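건면 진열 기준 개정… 소형 선반은 상단 세워 두기로

건식품 보관 컨설팅 업체 Kostton은 2024년 2월 스파게티류 장봉 포장의 소형 진열 지침을 개정했다고 밝혔다. 적용 대상은 2단 선반을 쓰는 소규모 매장과 공용 주방이다. 지침 번호는 1,797에서 1,892로 변경됐다.

개정안은 포장재에 따라 취급을 구분한다. 종이 상자는 모서리 눌림을, 비닐 포장은 내용물의 휨을 우선 점검한다. 분류 작업은 포장을 바닥면에 나란히 눕힌 상태에서 시작하며, 상자와 봉지가 겹치면 상자부터 분리한다. 500g 표기가 있는 Barilla 스파게티 N°5 상자와 투명창이 있는 노란색 봉지 제품이 같은 품목군에 포함됐다.
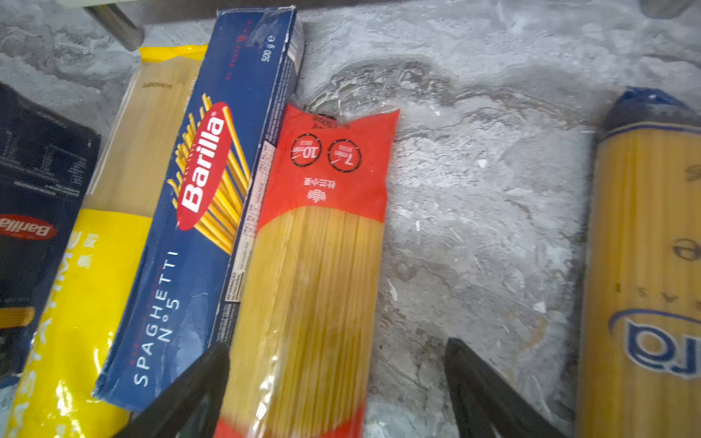

선반 배치

상단에는 장봉 포장 4개를 세워 벽 쪽으로 약간 기울인다. 간격은 별도로 규정하지 않았으나 앞면 표시가 서로 가려지지 않아야 한다. 하단은 상단 배치가 끝날 때까지 비워 둔다. 상단에 들어가지 않은 상자는 선반 앞다리에 기대어 임시로 둘 수 있다. 종전 지침은 이를 허용하지 않았다.

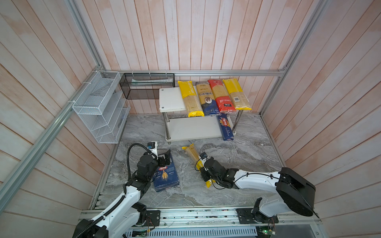
흰색 2단 선반 상단에 세운 스파게티 포장. 파란색 상자 하나는 오른쪽 앞다리에 기대어 있다.

Kostton의 보관 기준 담당 Tyra Sandberg는 "긴 면은 눕혀 쌓으면 아래쪽 포장의 상태를 확인하기 어렵다"며 "세우는 방식은 점검 시간을 줄이기 위한 것"이라고 설명했다. 회사 측은 개정에 앞서 약 1,000건의 진열 기록을 검토했다고 덧붙였다. 기록 정리는 Curnix가 맡았다. 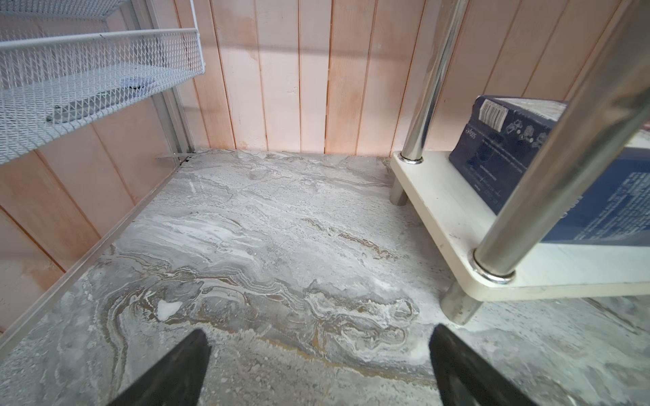 바닥 관리 조항도 보완됐다. 포장을 바닥에 내려놓는 공정이 있는 경우 작업 전후로 표면을 닦고, 벽과 만나는 구석까지 확인해야 한다. 대리석 무늬 바닥은 회색과 황갈색 결이 섞여 있어 흰 가루 같은 흔적이 무늬에 묻히기 쉬우므로 비스듬한 방향에서 한 번 더 살핀다. 벽면에 건 철망 바구니는 바닥 점검 항목과 분리해 기록한다.

선반으로 옮기기 전의 포장은 서로 겹치지 않게 바닥 중앙부에 둔다. 상자와 봉지를 함께 놓을 수 있으나 봉지는 투명창으로 면의 상태가 보이도록 위를 향하게 한다.

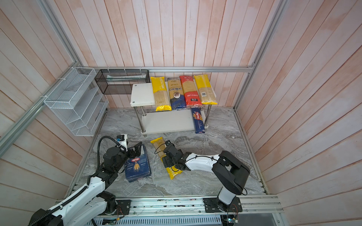 이미 진열된 포장은 새 품목을 올리는 동안 순서를 바꾸지 않는다. 바코드 스티커의 위치는 기록 대상이지만 배치 순서를 정하는 기준은 아니다. 손상이 확인된 포장은 선반에 올리지 않고 별도로 분류한다.

유통업체 Geum은 개정 지침을 공용 주방용 선반부터 적용할 예정이다. 낱개 파스타와 소스류에 관한 기준은 이번 개정에서 제외됐으며, 초안은 11월에 공개된다.

문의: Trustora 편집부 | © Trustora. 무단 전재 및 재배포 금지 | 맨 위로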